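The Kitchen Comes to the Robot

Giang Mạc keeps a shelf of bowls in her office, and she will happily tell you which of them are the hard ones. The shallow ones with a wide lip are easy, she says. The glossy ones are trouble (they throw light back at a camera in a way that changes every time you move an inch), and the ones with a narrow foot like to rock when you take them by the side.

Mạc leads a small manipulation group at Volard, and for the past two years she has been chasing a question that sounds almost too plain to be research. If you want a robot to work in people's kitchens, can you teach it entirely in people's kitchens, with no robot there at all?

Her group's answer is a project called Rotwood, and it is a joy to watch. A person picks up a pair of hand-held grippers, one for each hand, and goes about a chore. Each gripper has a camera looking out past its own fingers, so the recording shows the task from the spot where a robot's wrist camera would be. The motion of the tool and the opening of the fingers are saved along with the video. Later, a policy trained on those recordings drives two real arms fitted with matching fingers. 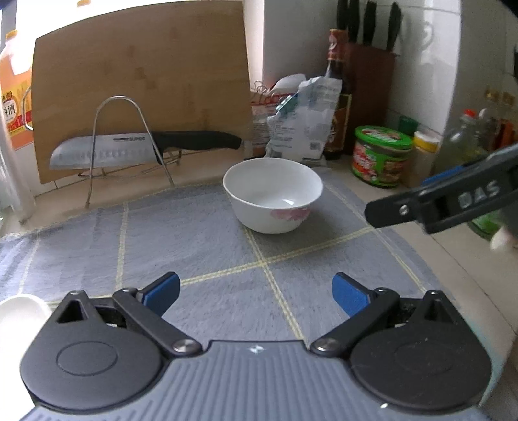 What makes Rotwood different from earlier work of this kind is how it treats the second hand. Most two-handed training sets record a left tool and a right tool and let the network sort out how they relate. Mạc's team found that the network often didn't bother. It learned two separate one-handed skills that happened to run at the same time, and the arms would get in each other's way over something as simple as a dish.

The fix came from Vasiliu, the group's name for a small module that sits between the cameras and the policy. Vasiliu has one job: at every step, it estimates where each gripper is as seen from the other. When one tool swings into the other's view, the estimate gets sharper. When it swings out, the module leans on the tracked motion until the next glimpse. The policy then plans both hands in a shared space, and you can feel the change right away when you watch the arms run. One waits. The other goes in, takes the rim, backs off. It looks like somebody who has done dishes before!

The training set holds 1449 recordings made in 16 home kitchens, and the team was stubborn about leaving those kitchens alone. Bottles stayed on the counter. Knife blocks stayed against the wall. Mạc had worked with tidy lab data for years and was tired of policies that fell apart the moment a shopping bag showed up in the background.
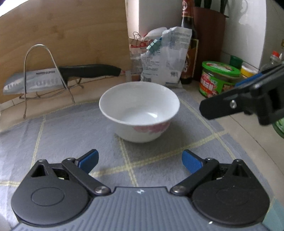 A bowl on a gridded cloth, seen from one hand-held gripper as a second reaches in from the right.

For the test, the group set up two arms in a kitchen that wasn't in the training set and asked for bowl handling only: pick up, pass from one arm to the other, set down. Out of 2004 attempts with the two-hand module switched off, the arms finished 759. That was the number that sent everyone back to the whiteboard in June. With the module on, the same policy finished more than twice as many, and the collisions that used to end a run all but vanished.

There are still plenty of misses. Stacked bowls confuse it. So does a bowl inside another bowl of the same color, and anything clear is a mess. Mạc showed me a run in which the left arm offered a cup to the right arm, drew it back, and offered it again for most of a minute, like two people at a door. She has watched it many times and still laughs.

A partner lab at Sarnenico is now recording with its own pairs of grippers, mainly pots and lids, where the two hands have to do different things at once. Mạc wants to see whether a policy trained on bowls picks up lids faster than one starting cold. Early runs look good enough that she has cleared a second shelf.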